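Comparing Two Fingertip Sets on a Hand-Held Gripper Using Small Garments

Posted by Orsolya Lengyel, May 12, 2018
Filed under: Grippers, Bench tests

We get asked which fingertips to put on a hand-held gripper when the job is cloth. The tips that come with most kits are made for boxes and bottles, and they slide on fabric or pick up the wrong layer. This page describes how we compare two sets in an afternoon, with a table, a few small garments and a sheet of paper.

The two sets I used are the Cirham flat pads and the Pasby block tips. Both fit our hand-held tool without changing the linkage. If your tool has a different mount, print the adapter first and check that the tips still meet when closed.

What you need

A hand-held gripper with a camera mounted on it
Two sets of fingertips to compare
Two garments in different fabrics, one with some texture and one smooth or woven
A table with a plain surface
A small screwdriver for the pivots and tips
Paper, or a spreadsheet if you have a second person to type
A fish scale or luggage scale that reads in grams

Step 1. Check the tool before you start

Open and close the gripper 20 times with nothing in it. You are listening for clicks and watching for side play at the pivots. If one finger lags behind the other, the closed tips will meet off center, and you will blame the tips for something the linkage is doing.

Look at the tips where they meet. With the gripper closed, you should not be able to slide a strip of printer paper between them near the top. If you can, loosen the tip screws, squeeze the gripper shut, and tighten them again while it is closed.

Look for loose threads and lint too. Cloth work leaves a lot of it. A thread caught between two links won't stop the gripper, but it does add drag on the trigger. Tweezers work better than canned air.

Step 2. Choose the garments

Pet clothes are good for this. They are small enough to fit in the camera view, they have seams, hems and labels close together, and they cost very little. Doll clothes also work, though the fabric tends to be thin.

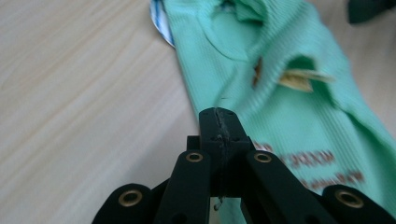 Ribbed fabric should be in every fabric test, and you should approach it from more than one direction. When the tips close across the ribs they have ridges to catch on. When they close along the ribs they tend to slide down a channel. The mint-green piece has fine ribs and brown-red printing on it, and the printing gives you a fixed mark to aim beside so that each approach starts in the same spot. Bring the closed tips down at the border between cloth and table, open them a little, and close again on the edge. Write down which way the ribs were running.

Avoid landing on tags, inserts and folds for the first round. They are easy to grab and will make a poor tip look good. Save them for Step 5.

Step 3. Set up the first grasp

Lay one garment out so that a good part of it is a single flat area. Smooth it with the side of your hand and don't pull on it. Stretched knit springs back while you are setting up, and then the edge isn't where you thought it was.

Hold the tool so the camera sees both the tips and the edge you want. New people nearly always come in too low and hide the edge behind the tips. Zixuan Jiang, who wrote the sorting script we use on the recordings, throws out any attempt where the contact point is hidden for the whole approach. He threw out a lot of mine in February.

Run ten attempts with the first set of tips and ten with the second. Swap the order for the next garment. Your hand gets better over an afternoon, and if you always test the same set second, it gets the benefit.

Step 4. Test hems and raised seams separately

A hem is at least two layers, and a raised seam is more. Flat pads usually do well on hems and badly on open cloth. Block tips are more even, with a weak spot at curved edges. Keep a separate column for each.
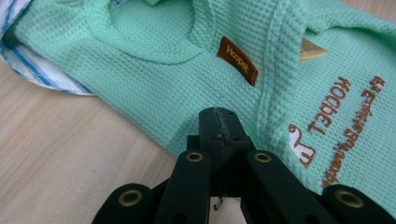 Curved hems are harder than straight ones, and I would spend the most time on them. Only part of the tip lines up with the edge, so the grip starts at one corner and the cloth can turn in the fingers as you lift. On this waffle-knit garment the lower hem runs on a diagonal and passes just behind the central block, so a small turn of the wrist is needed to square up to it. The raised ribbed band is the other place to try. Close on the band from the side, then from the end, and record the two as separate grasps.

Don't squeeze harder to save a bad grasp. Use the same trigger travel each time. We put a mark on the handle with a paint pen and stop there. Hina Ansari tried a spring stop as well and found the pen mark easier to live with.

For the pull test, close on the hem, hook the luggage scale to the far side of the garment with a binder clip, and have someone pull slowly along the table while you hold the tool still. Read the scale at the moment the cloth slips. The best reading for the Pasby tips on the hem was 175 grams. The Cirham pads got to 78 grams on the same hem and then let go all at once. Your numbers will be different, so compare your own two sets against each other and leave mine out of it.

Step 5. Test separating one cloth from another

This is the test that decides it for most people. If the gripper is meant for laundry, sorting or dressing tasks, it will nearly always meet cloth on top of cloth.

Put the smooth or woven piece over part of the knit one. Crumple it a little. The job is to lift the top piece and leave the bottom one lying where it was.
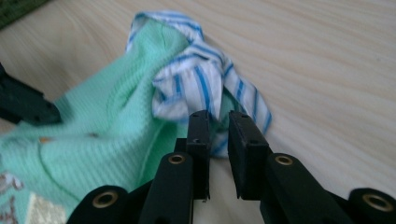
Blue-and-white striped cloth lying partly over the green garment, with the gripper fingers at its lower part.

Pick two pieces with clearly different colors or patterns. When you go through the recordings later you will want to know at a glance which layer is between the fingers, and stripes make that easy even when the cloth is badly folded. They also help you see twist.

Try three kinds of approach:

Pinch a loose flap that hangs over bare table
Pinch a bunched part in the middle, coming straight down
Slide in from the side along a fold

For each attempt, write one of these words: top, both, none, dropped. "Top" means only the upper cloth came up. "Both" means the lower one came with it, even by a corner. "Dropped" means it came up and fell before you counted to 2.

In our runs the flat pads did better on loose flaps. They are thin enough to get under the cloth without pushing it away. The block tips did better on bunched cloth but had more entries marked "both," mostly when I came straight down with too much pressure. Rosemarie Wendt repeated the test with a lighter hand and cut those down, so part of it is technique.

Step 6. Write it up while you still remember

For each set of tips, note the following:

Garment and fabric
Where you grasped it: open cloth, hem, raised seam, flap, bunch
Direction of the ribs or weave
Result word
Slip reading, if you did a pull
Anything that came loose or needed tightening

The last line matters more than it looks. If a tip screw backed out partway through, mark the attempt where you noticed it and repeat the ones just before.

Common problems

The cloth slides away when the tips touch it. You are coming in too flat. Tilt the tool up so the tips press down on the cloth before they close.

One finger grabs and the other slips. Check that both pads have the same surface. If one has been cleaned with alcohol and the other hasn't, clean both and start over.

The whole garment moves. It is too light for the table. Put a book on the far end for the hem tests, but not for the layer test.

The recordings are blurred at the moment of contact. Slow down for the last part of the approach. More light also helps.

Which ones we kept

The block tips are on the tool now. For mixed cloth they gave us fewer failed grasps overall, and the higher slip reading on hems was hard to ignore. The flat pads are in the drawer for towels and other thin flat items. Anju Thakur is fitting a third set from Szabó with a softer face, and I will add the results to this page when she has finished the hem column.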